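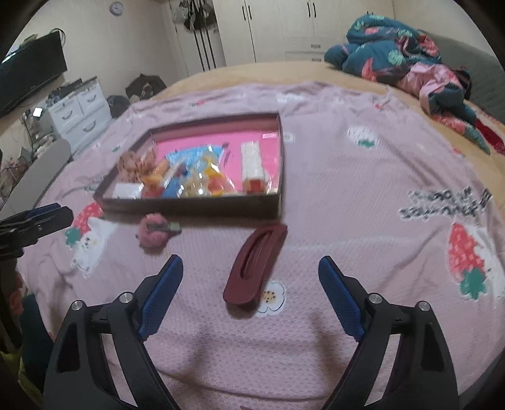
Lizeth Tello objected that a gift bought with public money remains public money, whatever name is printed on the wrapping. Her remark was made in reply to last week's reading, and it is the starting point for Unit 2.

Print this page | E-mail this page
Reading time: 5 minutes

Unit 2. Personal Promotion and Public Funds

Key terms

Personal promotion: the use of an officeholder's name, likeness or slogan on goods or services paid for by the public.
Disclosure: a written statement of outside interests, filed before a contract is discussed.
Recusal: withdrawal from a decision in which the official has an interest.

Case for discussion

The town council of Flistden approved 400 winter coats for school pupils. The supplier, Lozano, was chosen without competing bids. Of the coats delivered, 200 carried the name of a council member, Tomimetti, on the lining. Tomimetti stated that the lettering had been paid for privately. The council had 30 days to answer a written complaint and did so on the last of them.

Students should separate two matters: the award of the contract and the lettering. A contract may be lawful and the lettering improper, or the reverse. Private payment for the lettering does not settle who benefited from the distribution.

Preparation

Read the Kemen report, chapters 1 and 2. Write one page on whether Tomimetti should have been recused from the vote. Papers are due in June, before the review session.

Related items
Unit 1. What Is a Public Office?
Unit 3. Bidding Rules in Small Towns
Reading List and Course Calendar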